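Print this page | E-mail this page

Last updated: 18 May 2020

So the arm is finally in one piece! Printing it took way longer than I planned (the forked lower link came out warped twice, and I ran out of gray filament on a Sunday night), but all the segments fit and the servos are screwed in. I've been calling it Lumenta, after the desk lamp I had as a kid.

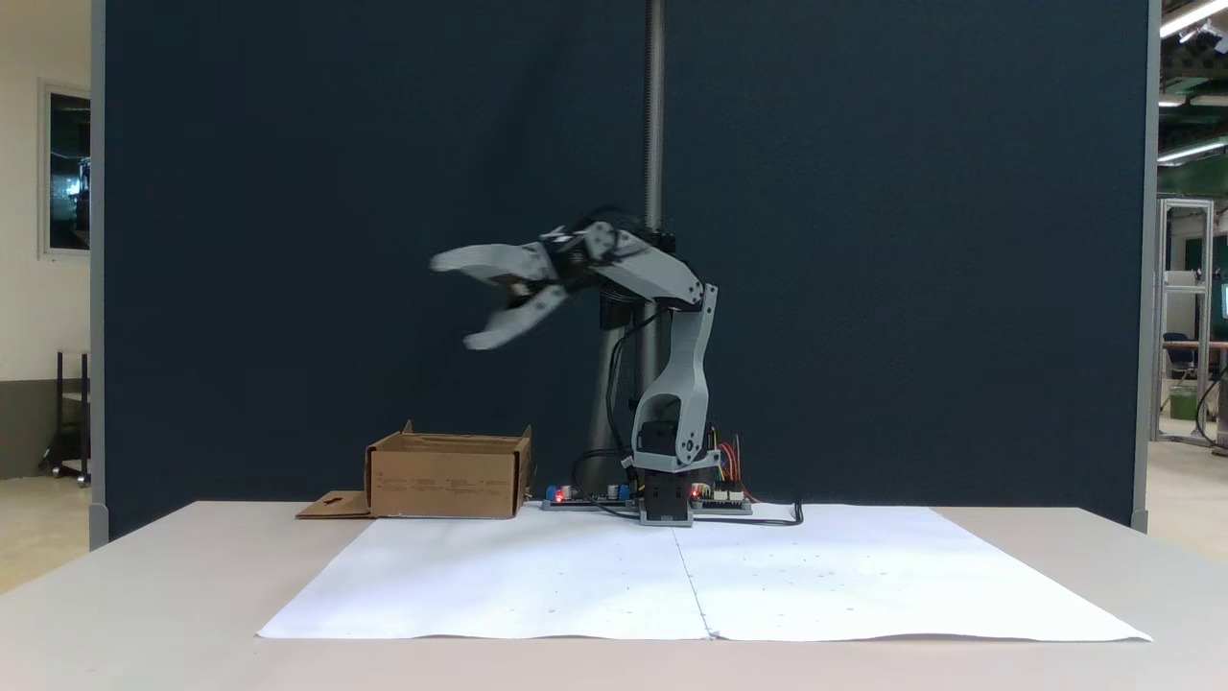
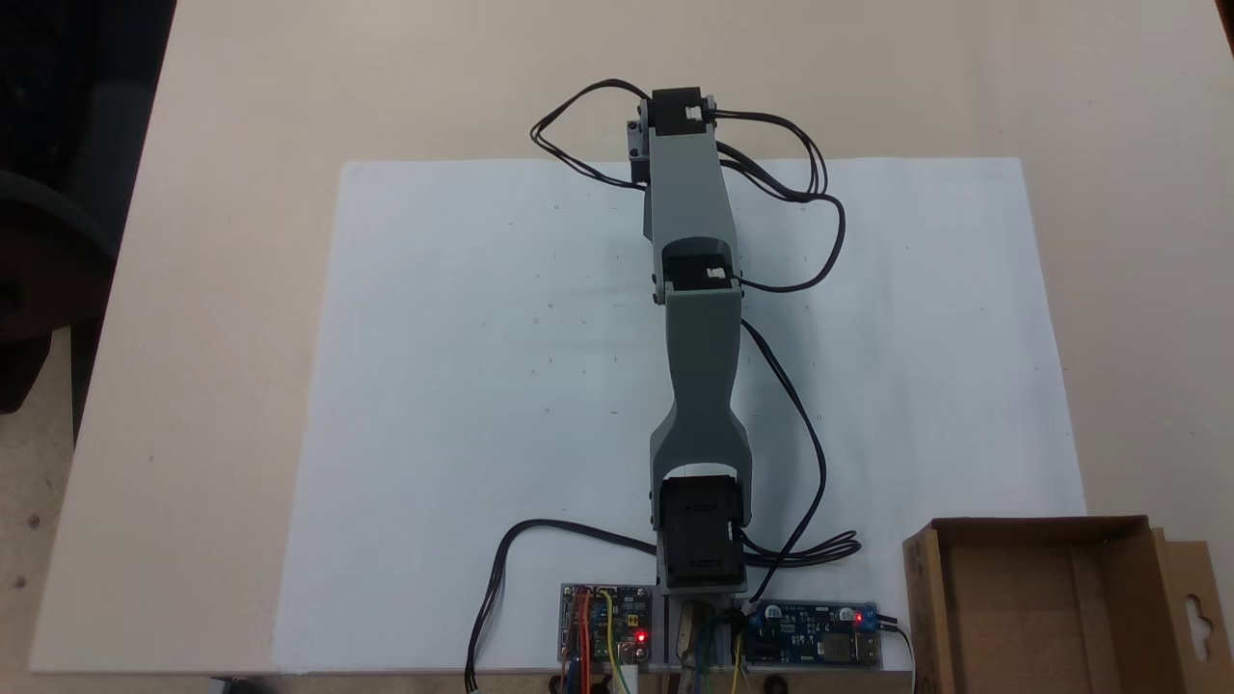
My big headache right now is cable slack. Every time the shoulder swings past a certain point, the wrist servo's lead wants to snag on the elbow, and then the whole thing shudders and I dive for the power switch. I bought 12 little clips from the hobby counter in Radport and I'm going to try running everything down the back of the links – wish me luck.

The code is a mess too, but it's my mess. Each move is broken into 22 small steps so it doesn't jerk, and I'd love to get that smoother before September, when a few of us from the Jodgate workshop want to have our builds ready to show. If you've tamed a shaky elbow joint, please leave me a comment – I'll try anything!

Contact | © Drerstead Bench Blog | Back to top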